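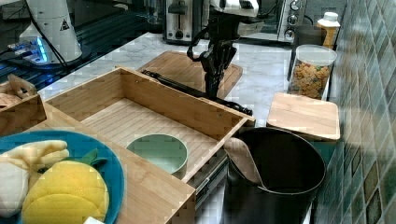 *Pale green bowl in the big box, toy mango and banana on the blue plate.*

October, after tea. I've been dithering over this wooden box all afternoon, and I do love it, slatted floor and all, though it takes up half the worktop and I can't think where it'll live once everything else is put away. The green bowl looks so nice in it that I may leave it there! Gilmar Paiva rang at 3 to ask whether I'd sorted the play food yet (I hadn't, not properly) and we got talking about his mother's kitchen instead. I'm very fond of that mango, with its little felt leaf. The small crate with the handle could take the fruit, I suppose, and then the plate can go back with the others. Must ask him about the bread knife too, and ring Burnum re the shelf.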